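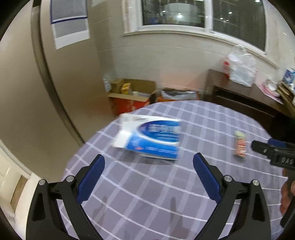

Chapter 8
Chores, and whether machines can do them yet

August. Course text, second draft, by the workshop tutor

Short answer, not yet. Longer answer, some of them, some of the time, in a room somebody has tidied first. The rest of the chapter is the longer answer.

Start with what we mean by a chore. Putting the shopping away is a chore. So is clearing a table, refilling a shelf, folding a towel, getting the lid back on the right tub. Each one sounds like a single job and is really a string of small ones – find the thing, reach it, get hold of it, lift it, carry it, put it down, let go. A person does the lot without noticing. A machine has to get every link right, and the odds multiply. If each step works nine times in ten, seven steps in a row come out right less than half the time. Do the sum yourself before reading on, it matters later.

8.1 What already works

Fixed jobs in fixed places. A dishwasher is a machine that does a chore, we just stopped calling it a robot. Same for the washing machine. Both of them cheat, in a good way: the person does the loading and the machine never has to pick anything up.

On the shop floor it is much the same story. Packing lines have handled boxes for decades because the boxes arrive the same way round, at the same height, one after another. Change the box and someone comes out with a spanner and a laptop. At the Wason depot, which we use as a running case in this book, the line packs 31 kinds of carton and takes most of a morning to learn a new one.

8.2 What nearly works

Loose items on a flat surface. Boxes, packets, tins. Two-fingered grippers are good at these now, provided the item is narrower than the jaws and isn't jammed against its neighbour. A flat box is awkward if it is wider than the jaws open, then the only way in is across the thin side, close to the table, and the fingertips catch on the cloth. Upright packets are easier to get hold of and easier to knock over. Light ones slide off when touched from one side.

Soft packaging is worse. A bag has no shape until you hold it, and then it has a different one.

The Ovano trial is worth knowing. Groceries on a kitchen table, two arms, 112 attempts at moving a single item into a basket. Good results on cartons, poor on anything in film. When the testers put a patterned cloth on the table the misses went up, and came down again after more practise data with the same cloth. Keep that in mind for section 8.4, where we talk about learning from people.

8.3 What doesn't work

Anything where the job isn't stated. "Tidy up" is the classic. Tidy to whom? A parcel left open in a corner may be rubbish or may be half unpacked. Papers on a cabinet, same. People in a household carry a great deal of this in their heads and argue about it even so.

Also: wet things, tangled things, things behind other things, stairs. Drawers that stick. Small children and pets, who move.

Then there is speed. The Bromon kitchen unit takes about 22 minutes to clear a table for four. It does a fair job. Most people would of got up and done it themselves by then, though for someone who can't get up the sum is a different one, and the exercises come back to this.

8.4 Where the skill comes from

Older machines were told what to do, line by line. Newer ones are shown. A person does the chore while holding a gripper like the machine's own, a camera on the gripper records it, and the machine is trained on many such recordings. Cheap, fairly quick, and it catches the small corrections people make without thinking – the nudge, the second try, the slight tilt before lifting. The weak point is variety. A thousand goes at one table teach that table very well.

Before you move on

Pick a chore you did today. Write out every step, including the ones your hands did for you. Mark the steps where you had to look, the steps where you had to feel, and any where you had to decide. Bring the list to the next session, we build on it in the Győri method of scoring tasks. Keep it to one page.

Related chapters
Chapter 7: Grippers, cups and fingers
Chapter 9: The Győri method, scoring a task
Chapter 10: Shop floors, the Wason depot in full
Chapter 11: Who is the help for?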